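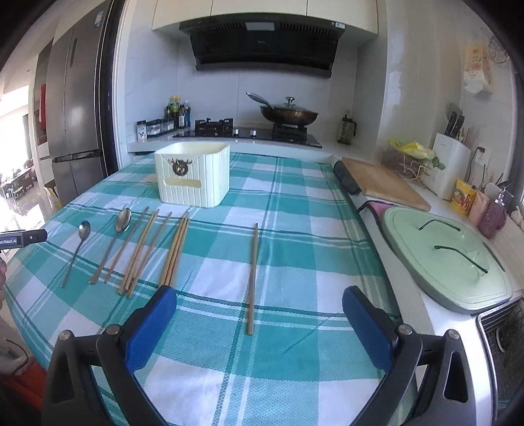 Cutlery is the part of a kitchen that people believe they have already organized. Ask anyone where the spoons live and you will get a confident answer, usually "in the drawer," and the drawer will also contain a dead battery and a takeout menu from a restaurant that closed. In Unit 6 we take the drawer apart. The table at the top of this handout is at the stage we want everyone to reach before touching a container: two metal spoons, one small and one larger, then the chopsticks, all spread out on the plaid cloth, with the storage box waiting behind them. One slim set has ended up well to the right of the others. Leave outliers like that where they are for now. They are the interesting ones.

## Unit 6: Small utensils

*Household Order, summer session. Handout prepared by Struan Mackay. Replaces the old one, which had the page on knives upside down.*

### Terms

**Spread.** Everything out on one surface, nothing on top of anything if you can help it. Chopsticks will cross each other no matter what you do. Let them.

**Family.** Things that get used together. This may or may not be things that look alike. Soup spoons and chopsticks can be one family in a house that eats a lot of noodles and total strangers in a house that doesn't.

**Home.** The place an item goes back to when the person putting it away is tired. If it takes two hands and a decision, it is a museum.

### Standing or lying?

Lewis Baxter's reading (packet, second half) argues for storing chopsticks upright in a jar, tips up, on the counter. He makes the case at a length I would describe as generous. His points, shortened:

- you can see how many are clean
- they dry better
- guests find them without opening every door you own

Against this, tips up means a handful of fingers on the end that goes in the mouth. Baxter deals with this in a footnote. I am in the lying-down camp, provided the box is longer than the longest chopstick. Measure first. I own a very handsome Tomić tray that fits chopsticks on the diagonal only – two pairs, and then it is full.

A box with an open top and a handle slot is a fair compromise for anyone who eats at the table and stores at the counter, as the whole lot can be carried over in one trip. Decoration is your own affair. A deer's head with antlers on the front, as on our box, does no harm to the contents.

### Matching pairs

Do this during the spread, while you can still see everything.

1. Lay the chopsticks with the tips pointing the same way.
2. Pair by length, then by color, then by wear.
3. Put the singles to one side.
4. Wait a week before throwing a single away. Its partner is often in the dish rack or a houseplant.

Bundles of plain wooden ones can be treated as a single item until the day you need them. Anyone who wants to pair up a whole bundle may do so in their own time.

### Spoons

Bowls all facing one way, small ones in front. If two sizes share a slot, the small ones sink, and by July you will be stirring coffee with a serving spoon.

### For next time

Do one spread at home, one surface, one drawer. Write down your families and where each will live. Half a page is plenty; last term I received an essay on ladles. Bring the inside length of your box or drawer, and the length of your longest chopstick.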